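In defence of the bag of bits

2024-02-06

My sister-in-law owns a label maker. She bought it in September, and by the end of the month every container in her pantry announced its contents in a tidy sans serif, including the glass jar of pasta, whose contents had not previously been in dispute. She went through the second drawer next. She asked what I did with mine, and I said I had a bag.

She waited for the rest of the sentence. There wasn't any more of it.

I would like to make a case for the bag. I mean the ordinary zip-top kind, see-through, with things in it that don't belong with anything else. Every household has these things. They are the spare fuse, the foreign coin, the little key that came with a suitcase long gone to the tip. The organizing industry, which has a colour scheme and a great deal of shelf space at the mall, believes each of them deserves a home. I believe they deserve a bag, and that the bag can live wherever there's room.

I have tried the other way. Two winters ago I ordered a Provby drawer system, a set of 13 interlocking trays in a shade the box called oat. I spent an entire afternoon sorting. Batteries had a tray, string had a tray, and so did a category I called Fasteners, which I was proud of until I found a thing that fastened but was also a light. By spring the oat trays were full of each other's business. The string had moved in with the batteries. One tray held a single button and I felt bad every time I opened the drawer, as though I'd forgotten to visit it.

The bag asks for none of this. You put the thing in and you squeeze the top shut. When you need the thing you hold the bag up to the window and give it a shake, and the thing comes to the side or it doesn't. If it doesn't, you tip the whole lot out on the table, and while you're at it you find the allen key you were after last week.

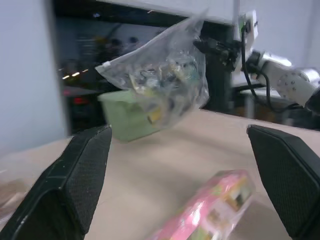
Kusum Sengar wrote in after I mentioned this in an earlier column, to say that it's all very well until you own nine of them. Her household had bags inside bags, she said, and the outer bag had reached the size of a pillow, and what she had in the end was a drawer without the drawer.

Fair enough. I concede the pillow. There is a point at which a bag stops being a bag and becomes luggage, and I'd put it at whatever you can no longer hold up with one hand. Past that, something has to go, and it's usually the cables.

But I notice that the alternative never stays small either. A box needs a second box for the neighbour that didn't fit. Boxes want lids, lids want labels, and then you are in Skallano on a long weekend with a cart, comparing two nearly identical greens. A friend priced out a full pantry-and-closet makeover and it came to $775 before tax, for which she would have owned precisely the same belongings, only harder to reach. A carton of 200 zip-top bags will outlast my interest in the subject.

What bothers me most about the labelled life is how sure it is. A label says that you know what this is and that you'll want it again under the same name. I have a small grey bracket that came off something in our first apartment. I can't label it. I also can't throw it out, because the something may still be in the house, quietly sagging. In a bag it can go on being a bracket of no fixed address – which suits both of us.

My sister-in-law came by last week needing a picture hook. She has a box for those, she told me, clearly marked, and it was empty. I got down the bag and gave it a shake.

She took two hooks, and a fuse as well, though she wouldn't say what for.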